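Budo: A Task Planner with Wrist-Camera Alignment for a Tabletop Arm
Project report, group 7
Paraskevi Tsakiris, Khairul Mandagi
Supervisor: Leonidas Rallis
Submitted 8 Sep 2020

3. Perception

The planner needs the pose of the oven before it can generate an approach to the door. We first estimated this pose from the fixed camera alone. The error was acceptable for transit moves and too large for contact moves, so a second estimate is computed from the wrist camera at close range.

The wrist estimate uses straight edges. A line detector runs on each image, near-parallel segments are merged, and the dominant direction gives the yaw correction. Round fasteners are used as point features to fix the remaining translation along the edge.

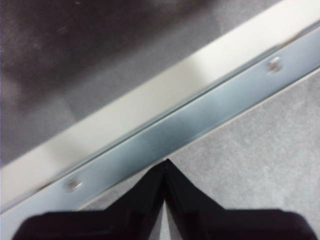

Figure 1. Wrist camera view, gripper closed, fingertips next to a metal rail with two screw heads.

Blur is the main source of rejected images. Long edges survive it better than the screw heads do, and speckled surfaces add short false segments. We discard any segment below a minimum length and require the same direction in 5 consecutive images. Before this filter was added in July, the yaw correction oscillated and the controller never settled.

4. Planning

Tasks are written as a list of symbolic steps with preconditions. Each step calls a motion primitive, and the primitive reports success, failure or timeout. The timeout is 1000 ms for perception calls. A failed precondition triggers a replan from the current state. Object poses come from the fixed camera and are held in a table that is refreshed only when the gripper is clear of the objects.

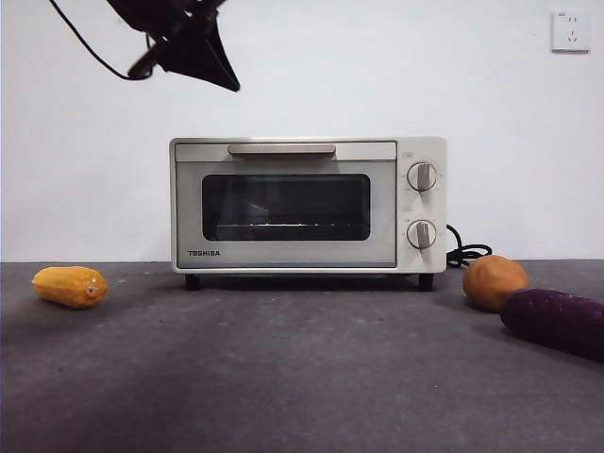 Figure 2. Fixed camera view with the gripper above the toaster oven and the food items on the tabletop.

The long purple item caused the most trouble for the pose table. Its bounding box overlaps that of the round item beside it, and the segmenter often returned a single object for both. Splitting by color before fitting the boxes removed most of these cases. The power cord is not modeled. A fixed keep-out box to the right of the oven covers it, at the cost of some reachable grasps.

5. Open issues

The keep-out box is entered by hand and must be edited whenever the oven is moved. The replanner has no memory of failed grasps and can repeat the same one.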